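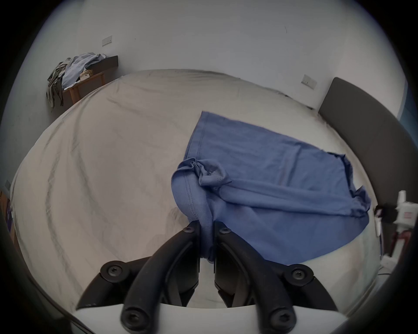
One student asked last February whether a T-shirt has to be folded on a table, or whether the bed will do. The bed will do.

## Unit 7: Folding knits

- Pull the sheet tight first – wrinkles underneath push up into the shirt.
- Lay the shirt face down and straighten both sleeves.
- Smooth from the collar to the hem with a flat hand.
- Fold each side to the middle, then bring the hem up to the collar.

Knits stretch, so don't tug at the hem.

Practice: fold 20 shirts before the next class. Bring one to the Fistside laundry room on 10th June.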